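Pre-Session Safety Checklist, Humanoid Teleoperation, Room Palomino
Form 339, with inspector's comments
Inspected by: Alcides Cárdenas
Date: 2024-10-24
Task set: Sulari (two-basket tabletop task, remote control)
Result: Pass with open items. See section 7.

Scope

Covers the robot, the remote-control station, the room and the recording setup for the Sulari task set. Complete sections 1 through 5 before the first demonstration of a session and section 6 at shutdown. Hand-guided demonstrations use the same form with the additions in section 4. Mark each line OK, FIX or N/A. A line marked FIX needs a comment. Blank lines are treated as FIX.

The August version of this form is withdrawn. Discard printed copies.

1. Room and floor

1.1 Walking area free of loose items. OK
1.2 Floor sound, no raised edges at the board joints. OK
1.3 Robot cable lies flat and leaves the work area on the side away from the desk. FIX
Comment: Cable runs to the left side of the room, as it should. It lies in a loose curve with nothing holding it to the floor. Fit a low cable cover where people cross, or mark the crossing with tape. Do not tape the full length; the robot needs slack when it shifts its feet.
1.4 Cartons and packing material out of the walking area. OK
Comment: One carton in the corner past the desk. Acceptable there. It may not be moved to the robot's side of the room.
1.5 Bystander line marked and observed. OK
1.6 Door can be opened fully from inside. OK

2. Desk and task objects

2.1 Desk stands firm when pushed by hand at each corner. OK
2.2 Desk height locked, height control unplugged. OK
Comment: Unplugged and the plug tagged. The desk must not change height during a session. A change also spoils comparison between demonstrations, so report one even when no contact occurred.
2.3 Leg feet clear of the robot's stepping area. OK
2.4 Ties and straps on desk legs have no long free ends. FIX
Comment: Red tie at the base of the front leg has a loose end. Trim it or tuck it under.
2.5 Baskets placed at their start positions. OK
2.6 Baskets free of broken strands. OK
Comment: Run a gloved finger along the rim. A broken strand can catch a fingertip cover and the operator will not feel it through the controller.
2.7 Task objects have no sharp edges, glass or liquids. OK

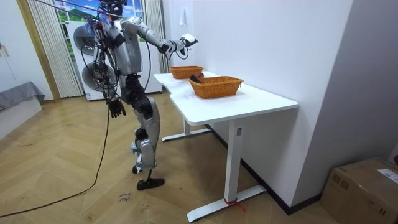
Section 2, both baskets on the desk, right arm extended.

The start layout is to be restored by the floor attendant, never by the robot operator. The attendant calls "hands in" before reaching over the desk and "hands clear" after stepping back behind the line. The operator takes both hands off the controllers between the two calls. This was observed for 12 resets and was done correctly in each.

2.8 Task prompt card matches the task loaded at the station. OK
Comment: Read the prompt aloud before the first demonstration. If the wording on the card and the wording at the station differ, stop and correct the station entry. A recording filed under the wrong prompt is worse than a missing one.

3. Robot, powered off

3.1 Outer covers seated, no missing screws. OK
3.2 Joints move by hand through the working range without grinding. OK
3.3 Fingers open and close by hand, both sides. OK
3.4 Support tether attached, hooks closed, stitching sound. OK
Comment: Tether stays attached for all standing work. No exceptions for short runs.
3.5 Cables at shoulders and head held away from the joints. FIX
Comment: Loops are too loose around the shoulder. With the arm down they hang clear. With the arm up they travel along with it, and the slack ends up close to the joint gaps. Add soft ties at the upper arm and again above the elbow. Leave enough length for full reach; check by moving the arm to its highest and farthest points with the power off.

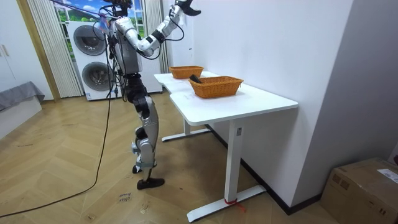 Hard plastic ties are not permitted on the arm. Two were found in the spare parts drawer and removed. Use the fabric ties from the Pokora kit and replace any that no longer grip.

3.6 Soles clean, no grit. OK
3.7 Leg bands and tape secure, no trailing ends. OK
3.8 Battery seated and latch closed. OK
3.9 Battery charge above 30 percent. OK
Comment: Below this level the robot may be used for hand-guided work in the seated fixture only.

4. Remote-control station and hand guidance

4.1 Emergency stop within reach of the operator. OK
4.2 Second emergency stop held by the floor attendant. OK
4.3 Both stops tested at session start, motors confirmed off. OK
Comment: Test with the tether taking the load. The legs go slack when the motors cut out, and a robot stopped without support will fall.
4.4 Operator has a direct line of sight to the robot as well as the video view. FIX
Comment: With the chair in its present spot the desk side of the robot is hidden from the operator, who then works from video alone. Move the chair toward the wall and repeat the check seated.
4.5 Controller drift checked, both hands at rest for a full minute. OK
4.6 Speed limit set to 50 percent for new operators. OK
4.7 Joint torque limits loaded from the Iltora profile, not edited by hand. OK
4.8 Loss-of-signal behavior tested. OK
Comment: Tested by switching off the link with the arm raised over the bare side of the desk. The arm held position and the station sounded the alarm. Repeat after every software change.

Additions for hand guidance:

4.9 Robot in low-force mode before anyone touches the arm. N/A
4.10 Guide stands beside the arm, not between arm and desk. N/A
4.11 Guide's sleeves close-fitting, no rings, badges or lanyards. N/A
4.12 One guide at a time. N/A
Comment: No hand-guided work is planned for this task set. Fill in 4.9 to 4.12 again if the plan changes. A pass from another day does not carry over.

5. Motion check, before recording

Run these steps in order with no recording active. The attendant stands behind the line with the second stop in hand.

5.1 Stand from the tether. Hold. Confirm no sway. OK
5.2 Raise right arm to full height, lower to rest. OK
5.3 Extend right arm over the far basket at reduced speed. Open hand. Hold. OK
Comment: Watch the hand from the side, not from behind the robot. The hold position must leave clear space above the rim. If the hand sinks during the hold, end the check and return to 4.5.

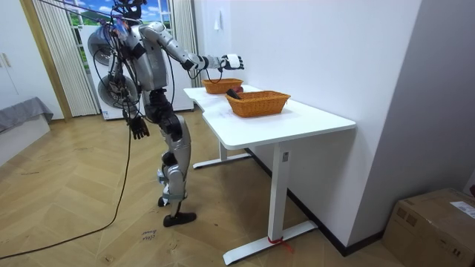 5.4 Lower the hand toward the near basket and stop before contact. OK with comment
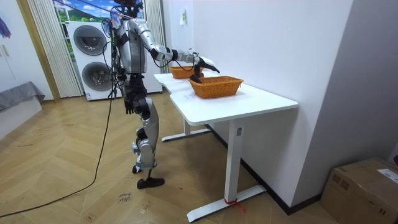 Approach direction is the item most often done poorly by new operators. They watch the object and lose track of the rim. A low approach from the robot's side brings the fingers across the rim first, and a finger hooked there will drag the basket when the arm withdraws. In the near-basket approach the gripper is angled down with the fingers dipping toward the rim, and the dark object lies close to the same end, so there is little room for a late correction. Teach the operator to pause above the basket, turn the wrist, then lower. The pause costs little time and can be trimmed from the recording afterward if the task owner asks.

If a finger does catch, the operator stops, opens the hand and raises it straight up. Pulling sideways is not allowed. Mark the demonstration as rejected and inspect the fingertips before the next one.

5.5 Return to rest. Both hands at the sides. Confirm the idle left arm does not move with the right. OK
Comment: Left controller was parked in its cradle. If it is left on the table it can be bumped and the left arm will follow. Cradle use is now required.
5.6 Step in place once, if the task includes leg movement. Confirm cable slack. OK
5.7 Arm clears the wall behind the desk at full reach. OK
Comment: Clearance is enough at present desk position. Recheck if the desk is moved at all. The wall stop in software is set for this position only.
5.8 Recording indicator lit, clocks matched between station and room cameras. OK

Rules during recording

Maximum continuous operating time per operator is 50 minutes, then a 12 minute break away from the station. The break is logged. An operator who reports eye strain or dizziness is relieved at once and the session may go on with the standby operator after a repeat of 4.5.

No one enters the marked area while the motors are on. Speech in the room is limited to the agreed calls. Questions wait until the arm is at rest.

Stop the session for any of the following: unexpected movement; unusual sound from a joint; a cable caught or stretched; tether slack on the floor; loss of video for longer than a blink; anyone inside the line.

6. Shutdown

6.1 Robot returned to rest, tether taking the load. OK
6.2 Motors off, then station off, in that order. OK
6.3 Hands and wrists checked by touch for heat. OK
6.4 Battery removed and stored in the charging cabinet. OK
6.5 Cable coiled on its hook. FIX
Comment: Hook is too small for the coil and the cable slides off. Fit a larger one.
6.6 Rejected demonstrations marked with a reason code. OK
Comment: "Other" was used too often. Write a few words when none of the codes fit.

7. Open items

1.3 Cable cover or marked crossing. Required before next session.
2.4 Trim or tuck the tie at the desk leg. Required before next session.
3.5 Fabric ties at upper arm and above elbow, followed by a full-reach check with power off. Required before next session.
4.4 Operator chair position. Required before next session.
6.5 Larger cable hook. May be done later — until then, lay the coil under the station table.

Items marked as required are closed by signature on the paper copy, with the initials of a second person who has seen the repair. Station access for Sulari stays locked until all four are closed. Send questions on this form to A. Cárdenas.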